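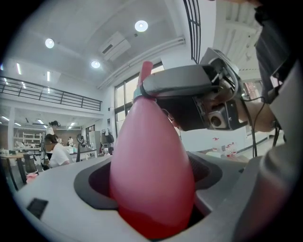
Drondik hand-held gripper – gallery

Quick one, writing this between sessions. We've had the Drondik kit at Kerslake since March, Darcy Tautahi on the grip most days, me (Angus Quinlan) on notes. 513 grabs logged so far, bottles mostly.

Bottle work, jaw up at the neck. Camera sits right on the housing so it goes where your hand goes. Narrow necks are fussy – come in slow, dont squeeze early.

Good: light enough for a full session, setup took 16 minutes first time out. Less good: the cable. Always the cable. Drutenow sell a clip for it, haven't tried it yet.

Kit is $214 a month on the rental plan, charger and case included. Spare jaw pads ship in 48 hours, ours did anyway. More pics to come once Darcy sorts thru the Greltdale set.

Updated November 2, 2019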